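Wäschefalten als Abendkurs: Prorkell verlangt Geld für glatte Kanten

7. Februar 2008

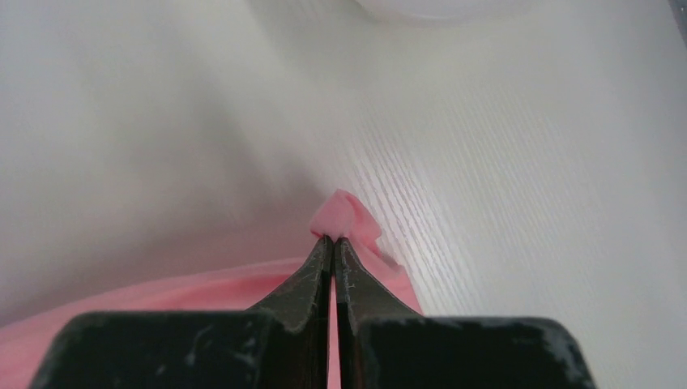

Lohnt sich ein Kurs, in dem man lernt, dünne Tücher zu falten?
Für die meisten Haushalte wohl kaum, denn was dort vermittelt wird, lässt sich an einem Nachmittag am eigenen Tisch ausprobieren.

Der Kursanbieter Prorkell sieht das naturgemäß anders. Seit November läuft in den Räumen an der Morais-Passage ein Programm mit dem klangvollen Namen »Jolusine«. Es verspricht Ordnung im Wäscheschrank und, so der Faltzettel, »ein neues Verhältnis zum Stoff«. Wie dieses Verhältnis vorher ausgesehen haben soll, lässt der Zettel offen.

Geübt wird an zwei Abenden. Am ersten geht es um Servietten und Geschirrtücher, am zweiten um leichte, dünne Gewebe, die sich beim Anfassen gern zusammenziehen. Kursleiter Orhun Duman lässt die Teilnehmer das Tuch ausbreiten, eine Ecke greifen, anheben und zur gegenüberliegenden führen. Danach wird glattgestrichen und von vorn begonnen. Duman spricht dabei von der »Emulthorpe-Methode«. Auf die Frage, worin sie sich vom gewöhnlichen Zusammenlegen unterscheide, verwies er auf die Reihenfolge der Ecken.

Bis zu 900 Anmeldungen erwartet Prorkell nach eigenen Angaben in diesem Jahr. Belege für die Rechnung legte das Unternehmen nicht vor. Wie viele Menschen die ersten Kurse besucht haben, wollte man ebenfalls nicht mitteilen, das Interesse sei jedenfalls »sehr erfreulich«.

Auch die behauptete Zeitersparnis steht auf wackligen Beinen. Neun Minuten pro Wäschekorb soll ein geübter Absolvent gewinnen. Gemessen wurde das laut Duman in drei Haushalten, die alle zum Bekanntenkreis des Unternehmens gehören. Einen Vergleich mit Leuten, die einfach öfter Wäsche falten, gab es nicht. Und wie groß ein Korb im Sinne der Messung ist, steht nirgends.

Brauchbar ist immerhin ein Hinweis aus dem zweiten Abend: Dünner Stoff sollte möglichst weit außen an der Ecke gefasst werden, sonst bauscht er sich und die Kante wird schief. Wer es einmal falsch gemacht hat, weiß das allerdings auch ohne Kursgebühr.

Prorkell plant derweil schon die Fortsetzung. Ein Aufbaukurs für Spannbettlaken ist angekündigt, ein Termin steht noch nicht fest. Den Preis will das Unternehmen erst bei der Anmeldung nennen.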